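Chapter 4
Grippers You Can Build, and What They Won't Do

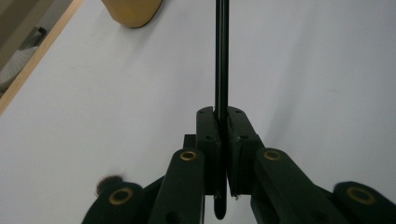 Most home builders start with the gripper, and most of them expect too much of it. The plans make it look easy. Print the links, press in the bushings, add a motor, and by Thursday you have a hand. What you have is a clamp. It may be a good clamp, but a hand adjusts to what it holds, and a pair of flat jaws mostly doesn't.

Parallel linkages are an old idea and a sound one. They keep the jaw faces square to each other as they close, provided the joints are tight. Ustyna Panasiuk built hers at the Nillanbridge shared workshop and kept a log of 200 grips on the same rod. It slipped in 12 of them. She blamed the pads first, then the motor, and only later checked the play in the pivots.

Be wary of any build video that shows one clean pick. Ask how many tries came before it, and whether anyone moved the part between them.

In this chapter we build the jaws, measure the slop in each joint, and run a grip test you can repeat. We leave the motor off until Section 4.3. If the linkage binds when you close it by hand, a motor will only hide the problem for a while.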